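# Robots in the prep kitchen: your questions

Last updated December. Skistari kitchen crew, please read before asking your lead, half of this has been asked already.

**Is anyone losing their job?**
No. Nobody on the Skistari crew is being let go over this. Hours stay the same through the trial. Some tasks move around, see below.

**What's being automated?**
Plating and carrying, to start. Skusside supplies the two-arm unit, Bakalis does the software. Knife work stays with people. So does seasoning, tasting, anything with allergens.

**How does it learn our kitchen?**
Simulation first. Every task gets run on screen, over and over, before the real unit is allowed to try it. 2,000 runs per task is the target. Roast chicken is at 1,336, soup bowls only 294. Slow going.
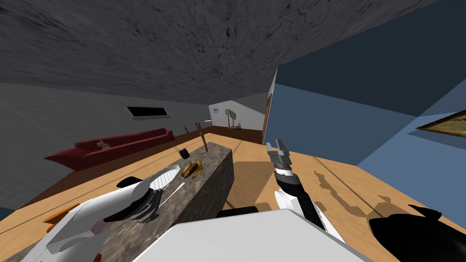
Drops and spills in sim cost us nothing, so the team would rather find them there. If you think a task is set up wrong, say so. You know the counter better then they do.

**Can I watch the sim runs?**
Yes. Break room screen, after 2 pm. Ask for the Flavum login.

**Do I need training?**
Everybody on prep, yes. One paid session. Covers the stop button, where to stand, how to hand off a dish. No coding.

**Who's responsible if it drops a tray?**
Not you. Log it, clean up, carry on. Drops don't go on anyone's record.

**Will it be timing me?**
No. It logs its own moves only. We asked Bakalis for that in writing and got it.

**What about lead pay?**
Anyone who signs on as a robot lead gets a $600 bonus at the end of the trial. Sign up sheet is by the walk-in.

**What if I just dont want to work next to it?**
Tell your lead. There'll be a station without one on every shift.

**When does the real unit show up?**
No date yet. We'll post it on this page.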